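Chamado: índice de preços de imóveis de luxo com valores duplicados
Aberto por: Svitlana Kobzar - Estado: em observação

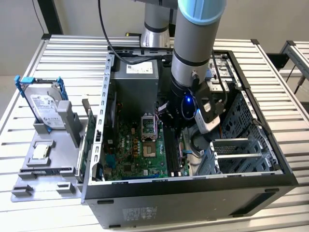 Torre Dell aberta, placa-mãe à vista.

Kobzar, 09:10
O painel do Plamus mostra uma subida de 36% nas vendas de alto padrão em Bronby no mês de agosto. Não acredito. Falei com dois mediadores da zona e nenhum viu nada parecido.

Boyang Lei, 09:42
A Dronutel diz que o feed está correto e que "o mercado surpreendeu". Pedi o ficheiro em bruto.

Kobzar, 10:15
Claro que diz. Na última vez também estava correto, até deixar de estar.

Lei, 11:30
Ficheiro recebido, com mais de 2000 registos. A mesma moradia aparece com o contrato-promessa e outra vez com a escritura, e o Plamus soma as duas linhas. Os apartamentos do empreendimento Voicu estão quase todos assim.

Lihua Mao, 12:05
Apliquei um filtro por identificador do imóvel e recalculei. A subida passa para 5%.

Kobzar, 12:20
Mais plausível, mas não fecho. E os imóveis sem identificador?

Mao, 12:48
Ficam de fora por enquanto - são sobretudo vendas fora do mercado, introduzidas à mão. Reimportação completa marcada para domingo.

Kobzar, 14:02
Então os 5% também são provisórios. Retirem o gráfico da página pública e avisem a Jiahui Yao, que já o tinha na newsletter para investidores.

Lei, 14:10
Gráfico retirado. Jiahui avisada.

Próxima ação: comparar a reimportação com os registos dos mediadores. Responsável: Mao.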